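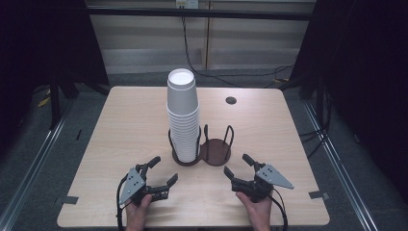 Did the group agree to buy the Savbridge grippers?
The decision was put off until the comparison with the Fillik pair is run again under the same conditions.

Gripper comparison, Wednesday, 2:10 p.m.

1. Last minutes. Accepted with one fix: the Fillik trial count is 334, not 343.

2. Savbridge results. The sheet claims 61 clean picks in a row on paper cups. Two members doubted this. The log does not say who restarted the count after a double pick, or whether a nudged stack was scored as a miss. Until that is written down, the number stays out of the report.

3. Finger pads. Weidemann quotes up to 1552 cycles per set. No one present believed that would hold for thin rims. 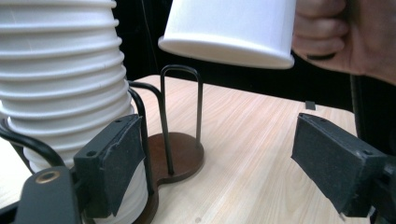

The quote also leaves out what counts as a worn pad, so any two people could get two different lives from the same set. Agreed to ask Weidemann for their test method in writing. Agreed not to order spares before a reply.

4. Controller. Prendolo's new release is said to cut lag. The before and after runs used different cable lengths, and the chair asked why they were in the same table at all. Table withdrawn. 19 runs to be repeated on one cable.

5. Camera angle. Short discussion, no agreement. The wrist view was called "good enough" and the question came back: for what?

6. Actions. Scoring rules to be drafted before any more cups are bought. Fillik pair to go first next time, Savbridge second.

Closed 3:25 p.m.

This site uses cookies to remember your settings. Accept | Manage choices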